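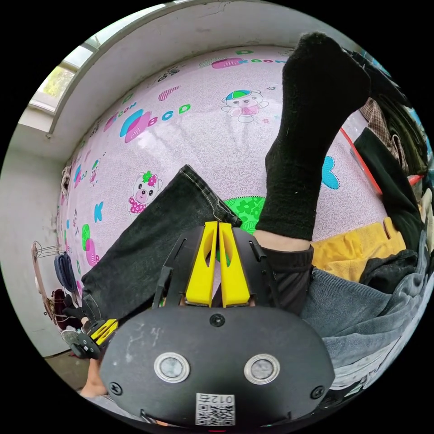 October, just after seven in the morning

Corflute day is over, hooray, and the bumper sticker job is finally on the bench. The council election people want their slogans by the end of the month and so does everyone who disagrees with them, so we have the Ramance ward lot and the save-the-pool lot drying on the same rack. Colour-wise they look great together. Please don't mix up the boxes.

**Stock**

Started on the new Plallov white vinyl. I love this stuff! It weeds cleanly, it lies flat off the roll and the black comes up properly black, where the old stock always went a bit brown on the big letters. The liner is thinner than we're used to, so the cutter wants less pressure. First pass at the old setting went straight through and left me with a heap of loose rectangles. Dropped the blade force to 26 and it kissed through the vinyl and left the liner whole, all the way down the sheet.

Order total after adding the late ones is 2,451. That's both campaigns plus the little run of joke ones for the Quiambao bookshop (the one about honking if you've read the minutes - still makes me laugh every time a sheet comes off).

**Removal test**

Put test strips on the old ute door last time and pulled them this morning. Notes while I remember:

- Permanent adhesive, painted steel: came up in shreds, left a grey ghost. Took eucalyptus oil and a lot of rubbing.
- Removable adhesive, painted steel: one long pull, hardly any residue. Lovely.
- Removable, chrome bumper: fine on the flat, lifting at the corner where the metal curves.
- Removable, back window: best of the lot, and you can see the print from across the yard.

I'd like to talk both campaigns into the removable. People change their minds, or their candidate loses, or they sell the car, and there's a whole suburb of faded slogans out there from elections I can barely remember. The cost difference is small at this quantity. I'll put it in the quote as the main option with permanent underneath.

Round the corners as well. Square ones lift first on everything, and the rounding die is sitting right there in the drawer.

**Lettering**

Had a proper play with sizes. Printed the pool slogan in the condensed face they sent and again in the plain bold one, stuck both on the ute and walked back 20 metres. Condensed one turned to a smudge, bold one read perfectly. They've got nine words on there and I reckon they could lose four. Sent them a mock-up with the shorter wording and the wave in blue. Really hope they go for it, it's a cracker.

The Ramance ward one is fine as is, though the authorisation line along the bottom is tiny. Asked them to confirm the wording and I'm leaving that plate until they do. No guessing on that one.

**Laminator**

Zisley is silvering again down the left side. Cleaned the rollers, warmed it up longer, ran 2 sheets and the second was clear. Speed down a notch for the rest. If it comes back, check the tension on the top roll before fiddling with the heat, I wasted most of an hour last time doing it the other way round.

**Still to do**

- Ring the bookshop about matt or gloss
- More transfer tape
- Fresh strips on the ute, gloss laminate this time, sunny side
- Label the boxes!!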